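Mimik CPU Swap Kit Review
Posted Feb 26, 2020
Filed under: Tools, Desktop Repair

I fix up used office desktops and sell them on, and most of the work is the same few jobs: new drive, more memory, fresh paste, sometimes a better processor. The Mimik kit is meant for the last two. It sells for $27 and comes in a zip pouch. I have had it since June and it has been through enough machines that I can say what holds up and what doesn't.

In the pouch: a tube of thermal paste, two plastic spreaders, a stack of alcohol wipes in foil, a long Phillips driver with a magnetic tip, a nylon spudger, an anti-static wrist strap, and a folding tray with a foam insert for holding loose chips. There is also a printed card with instructions, and the card is better than I expected for the price.

The driver is the best part. The shaft is long enough to get to heat sink screws at the bottom of a case without scraping your knuckles on the drive cage. The magnet holds a screw but lets go when it should. The handle is plain hard plastic and gets slippery if you have paste on your fingers.

The wipes are fine. Old paste that has turned to chalk takes two or three of them for each chip. The pack runs out well before the paste does, and a box of 200 plain alcohol wipes from the drugstore does the same job.

For the test I used a Dell desktop with a green board, the kind of socket where the pins are in the board and the chip is flat underneath. With these you want the load plate well out of the way and the chip brought in level, because the contacts are very fine and a dropped corner can ruin the board.
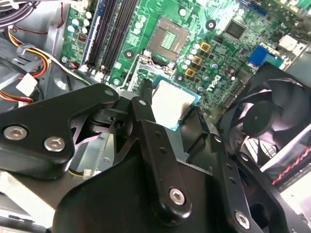 Asmaa Abdel Hamid wrote in to say that the card has the order wrong for this type of socket. It tells you to put the paste on before the chip goes in, and she got some on the contacts of a board she was working on and had to throw the board out. Her advice is to seat and lock the chip first, then wipe the lid, then paste.

I went back and read the card again and she is right. Step 4 should come after step 6. I have done it long enough that I skipped over the mistake without seeing it. If you are new to this, cross those lines out and write in the correct order.

The paste itself is gray and a little stiff. It spreads better if the tube sits in a warm room for 15 minutes first. I ran the same machine with Mimik paste and then with the Gaber paste I normally buy, same cooler, same load for 35 minutes each time. I could not see a difference worth writing down. The Gaber tube costs more and has a cap that stays on. The Mimik cap does not thread well, and one of my tubes dried out at the tip.

The spreaders are the weak point. They are thin and bend at the neck, and the edge has a mold line that leaves a groove in the paste. I went back to putting a small dot in the middle and letting the cooler press it out. 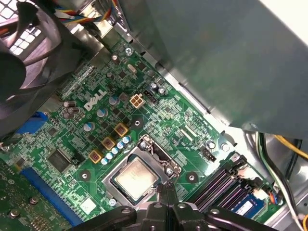
The wrist strap is the item I would pay to upgrade. The clip is small and has a weak spring, and it will not stay on a painted case edge. You need bare metal, and on a lot of office machines the only handy bare metal is well inside. It also gets in the way when you are working close to the socket. On this Dell the chokes and a row of small capacitors are packed in right next to the bracket, and a loose cord dragging across those parts is the last thing you want. I run the cord up my sleeve and clip it behind me. The Comonari strap has a coiled cord and a proper clip, and I have moved over to that one.

The tray folds flat and the foam grips a chip by the edges. Mine has lost one corner hinge but still works. The pouch zipper is good.

The wrist strap and spreaders are cheap, the card needs fixing, and the cap on the paste should be better. The driver and the tray would cost me close to the price of the kit if I bought them separately, so I would still buy it again for someone starting out. If you already own a long driver, get paste and wipes on their own.

I bought mine from the parts counter at Zovircombe. They also sell refill tubes of the paste, same cap.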